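Wiver Picture House, Bristbridge
Pre-opening safety checklist, with comments
Inspected by: Ambros Steiner
Date: 3 April 2021

Marks used: OK, FIX (before opening), WATCH (look again in June).

AUDITORIUM

1. Aisle lights, left and right. FIX
Left side all working. Right side out from row F to the back. The fuse is sound, so the fault is in the cable run under the carpet edge. Electrician to lift the strip and test. No screening until done.

2. Seats fixed to floor. WATCH
108 seats, all tried by hand. Four in row C move at the foot bolts. Tightened today, but the floor plugs are old and may not hold. The new seat plan leaves row C closed for now in any case.

3. Carpet and steps. OK
Worn on the third step, not lifting. White nosing strips still clear with the house lights down.

4. Ceiling plaster. WATCH
The crack over the balcony front is the one noted at the last visit. Pencil marks at each end have not been passed. The front part of the building is from 1828 and was a corn store, so some movement is expected on that side. Leave the pencil marks alone when cleaning.

5. Screen and masking. OK
Side masking runs freely. Top batten chains checked and tagged. The bottom corner of the screen has a scuff, not a safety matter.

EXITS

6. Main doors. OK
Both leaves open outward and stay open on the hooks.

7. Side exit to Hauser Lane. FIX
Push bar stiff, needs two hands. Also found the display boards for the Zastton film season stacked in the passage. Boards moved to the store while I was there. The passage must be kept clear at all times, including on days with no show.

8. Balcony stair. OK
Handrail firm. Door at the bottom closes fully on its own.

9. Exit signs on battery. FIX
Tested with the mains off. The sign above the balcony door went out after 14 minutes. New battery pack to be fitted and the full test run again.

PROJECTION ROOM

10. Fire shutters. OK
Both dropped on release. Runners cleaned.

11. Projector extraction. OK
Fan runs and the lamp house alarm sounds when the fan is switched off. Filter changed, old one bagged.

12. Film store. WATCH
Cabinet is locked and dry. Some of the cans have no label on the lid. Anything without a label should be opened and checked by someone who knows old stock before it goes near the projector. If it smells sharp, put the lid back, leave it where it is and ring me.

13. Extinguishers. OK
Carbon dioxide by the door, water on the landing. Both in date. Pin on the landing one was bent, now straightened and resealed.

FOYER AND KIOSK

14. Popcorn machine. OK
Flex and plug good. Keep it off the shared extension lead. It has its own socket behind the counter.

15. Queue barriers. OK
Feet are flat and the tape ends are intact. They should be taken in when the house is full so the foyer is clear for people coming out.

16. Food counter. OK
Surfaces wiped, nothing stored on the floor. Hot drinks to be sold with lids only.
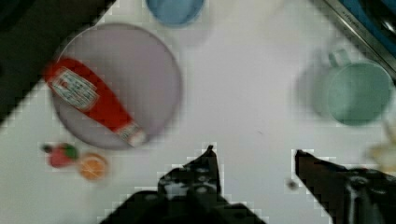
Can the cinema open with the balcony shut if the exit sign there is still waiting for a battery?
The stalls may open on their own once the right aisle lights and the Hauser Lane push bar are done. The balcony door must be locked, with a notice on it, and no tickets sold for upstairs.

STAFF

17. Evacuation drill. FIX
Last one in the book was before the closure. Two of the ushers are new since then. Hold a drill with the auditorium dark and the sound on, as it would be in a show. Write down who was on which door.

18. Fire book. OK
Up to date apart from the drill. Kept under the box office counter. Please use pen.

19. First aid box. FIX
Eye wash out of date, no large dressings left.

RESULT

Not passed for opening. Items 1, 7, 17 and 19 to be done before the stalls are used, and item 9 as well before the balcony is used. I will come back to sign these off when the manager rings. WATCH items to be looked at again in June, starting with row C.

Signed: A. Steiner
Copy to manager, copy in fire book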